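Saturday, late

Went to the open day at Bindberg after all. Katia had been on at me about it since March, and I had run out of excuses. Drove out past Westmont in the rain and still had to park on the grass.

They gave us badges and a cookie and put us in groups. Ours was led by Corrado Valentini, pleasant man, talks with his hands, plainly has done this speech before. The first half hour was slides. One of them said 107 in very large type and I never did work out what it was 107 of. Objects, I think, though Katia thought hours. A man behind us asked what the whole thing cost and was told it depends, which got a laugh from everybody but him.

Then the lab. I'll admit I had pictured something cleaner. Cables all over the floor, controllers lying about, orange clamps from any hardware store holding the bin together at the back. I liked it better for that. I trusted the clamps more than I trusted the slides. The arm itself is a big KUKA, and the part they're proud of is the hand on the end, with see-through fingers. The job is picking things out of a bin. They call the project Serra. Katia asked if that stood for anything and Corrado said no, somebody liked the sound of it.

And what does it pick? Toys, as far as I could tell. A red lobster, a little block with an X on it. I stood there thinking of my eleven years at Wimer, receiving side, and all the boxes that came in crushed or leaking or wrapped in so much tape you needed a saw. Not one lobster.
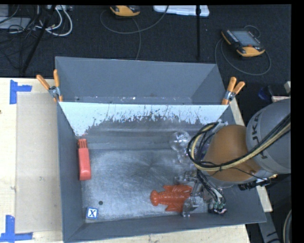 I said something like this to Corrado, more politely. He said odd shapes are the whole point, that if it can handle things it hasn't been set up for, then boxes are easy. Maybe. I've heard people say the hard part is done and only the easy part is left, and in my experience the easy part is where the money goes. He also said the clear plastic piece in the bin is harder for the cameras than anything else, and that I did believe, because he looked a bit tired saying it.

I asked how often it gets hold of what it goes for. He said 68 percent on a bad day. I asked about a good day and he said they were still collecting numbers. Wrote that down on the back of my badge. Sixty-eight percent at Wimer and you'd be out by lunch, bad day or no bad day.

Katia says I go to these things with my arms folded. She was very taken with it. She's decided it'll be in her cousin's warehouse within 7 years and wanted to bet me dinner. I said make it two dinners and she backed off a little – then took it anyway, so I should put it here where I can find it. Two dinners, 7 years, a working one, on the floor, with no engineer standing beside it.

Got home after six with wet shoes. There's a form to fill in on what we thought of the visit. One to five, no room for comments. I gave the cookie a four.

Must call about the gutter on Monday.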